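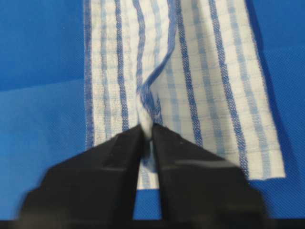
White towel with blue stripes, on blue cloth

Kitchen towels do not absorb water any more after washing, what do I do wrong?

Posted by Funar, in Household > Laundry

Hello to all. In March I moved to a flat in Gonmont and bought a set of cotton kitchen towels, white with blue stripes. At the beginning they were good. Now, when I dry a plate, the water only moves from one side of the plate to the other. The towel feels smooth, nearly like it has wax on it.

I wash them at 40 degrees with the other clothes, normal liquid detergent, and I put fabric softener in every wash, one full cap. The machine is old but it spins well. The water here is very hard, I see white marks on the kettle after 6 days. Is it the water or is it the softener? I would not like to throw the towels away, they are still nice. Also one of them has begun to fray at the side, can I save it without a sewing machine?

3 replies

Leton
Stop with the softener. It stays on the cotton and the water cannot go in. I had the same problem with bath towels.

Seneviratne
I agree with Leton about the softener, but the hard water has also its part, so I write you what I did with mine.

First I washed the towels alone, without clothes, at 60 degrees, if the label permits it. I used a powder instead of liquid, in the quantity which is written on the packet for hard water. No softener. After this wash I did one more rinse. With my towels the first time was not enough and I repeated it the next week, then they were drinking water again like new ones.

Some people put white vinegar in the rinse. I tried it and did not see a big difference, and the manual of my machine advises against it for the rubber parts. Please look in your manual before. And never vinegar together with bleach, this is dangerous.

For the side which frays: cut only the loose threads, do not pull them. Fold the side two times, press it with the iron and sew by hand with small stitches. It takes me one evening with the radio. The corner is the difficult place, begin there while your eyes are fresh.

When they dry on the line they become a bit stiff. I shake them strongly before hanging and again when I take them down.

Funar
Thank you both. I did the hot wash yesterday evening and the one I tried this morning is already better, though not perfect. I will do the second wash and buy white thread. Can I continue to use the softener for shirts, or does it stay in the drawer of the machine and come to the towels also?

Leton
For shirts it is ok. Take the drawer out and wash it under the tap before you do the towels.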